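Movudton Assembly Releases Frozen Transfer to Hamdy District

17 Apr 2022

The Movudton assembly voted to release $320 million in budget support to the Hamdy district administration, ending a hold in place since January. The measure passed with a margin of four votes after the finance panel dropped its demand for a separate audit of district payrolls.

The money had been approved in last year's appropriations act but was blocked under a clause that lets the panel suspend transfers to any district in dispute with the central government. The dispute in this case concerned Hamdy's application to join the Skokach customs arrangement as a separate member. Opponents argued that the application exceeded the district's powers under its charter.

Under the terms adopted, $212 million goes to the district's general account and is available at once. The remainder is tied to road and water contracts and will be paid against invoices. The district must file a spending report each quarter, and the finance panel keeps the right to suspend later payments if a report is late or incomplete.

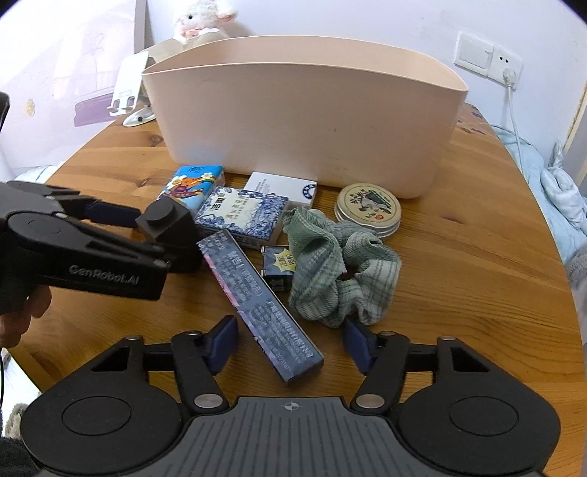 Shufen Zeng, the district's budget director, said the first payment would be used to clear wage arrears owed to 700 employees in the health and school departments. Supplier debts will be handled after that, in order of invoice date. She said the district had met its loan payments during the hold by drawing on reserves and would need to rebuild them before the next fiscal year.

The customs application itself is not affected by the vote. It remains before the Skokach secretariat, which has not set a date for a decision. An amendment that would have required Hamdy to withdraw the application before receiving any funds was defeated earlier in the session.

A second hold, covering a smaller grant for port repairs at Prandero, stays in force. The panel has asked the transport ministry for revised cost estimates and will take up the grant when they are received.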